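Local History 265: Reading a Town Through Its Census
Unit 8 handout
Instructor: Hamdia Asfaw
6 min read

What the count was for

The first full census of Trorolthorpe listed 2067 people. That figure is the one you will see in most books on the town, and it is taken from the summary sheet at the back of the returns. The enumerator, whose name is given only as Mancuso, went house to house in July and wrote down each person's name, age, trade and place of birth. The summary sheet was added later in a different hand.

Keep the two apart in your notes. The house pages are a record of what people told Mancuso at the door. The summary is a clerk's addition, and clerks made mistakes in adding.
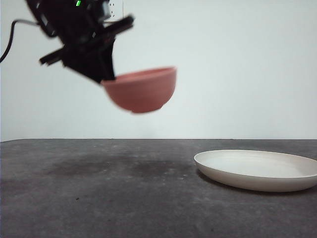
Who lived there

The largest employer was the Enberg mill, which made grain sacks and rope. Its boarding house takes up several pages of the returns. Most of the men in it were under thirty and born out of state. Trades are given in short form: "mill" for any job in the building, "carter" for anyone who drove a wagon. A few women are listed as "rope," meaning they worked at home and were paid by length.

Families with property are easier to follow. They stayed put, they appear in the tax rolls, and their names are spelled the same way from one list to the next. Boarders are harder. A man could be in the mill house in July and gone by the fall, and you may never find him again.

Barnano

Barnano was the settlement across the creek. It had its own store and burying ground but was not counted as a separate place. Mancuso put its households at the end of his book without a heading. Gholamreza Ghasemi's study of the land deeds places 500 people there. He included seasonal workers who paid ground rent, and the census left many of them out. Read chapter two of the study before class and note which deeds he uses.

Some Barnano entries have no first name and no age. Treat a blank as a blank. Do not fill it in from a later census unless you can match at least two other details, such as trade and birthplace.
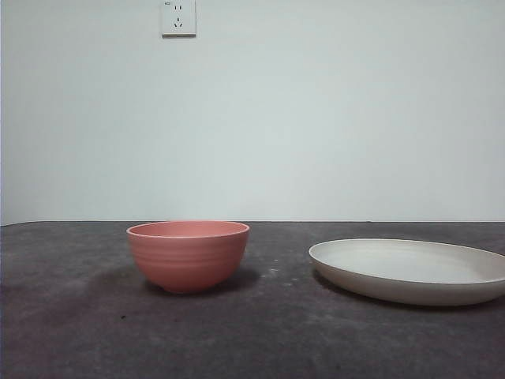 Wall outlet above a gray tabletop.

Ages and birthplaces

Ages ending in zero or five are too common to be right. People rounded, or a neighbor answered for them. When you work out a birth year, write it as a range.

Birthplaces changed too. The same woman may be from one state in the first census and from another in the next. Borders and memory both play a part, and so does the person answering the door.

For next time

1. Choose one household from the house pages and copy the entry exactly, with the original spelling.
2. Look for the same household in the tax roll and in the deeds.
3. Write one page on what agrees and what does not. Give page numbers for everything.

Copies of the returns are on reserve at the library desk. The mill payroll is too fragile to handle, so use the typed copy.

3 comments
Share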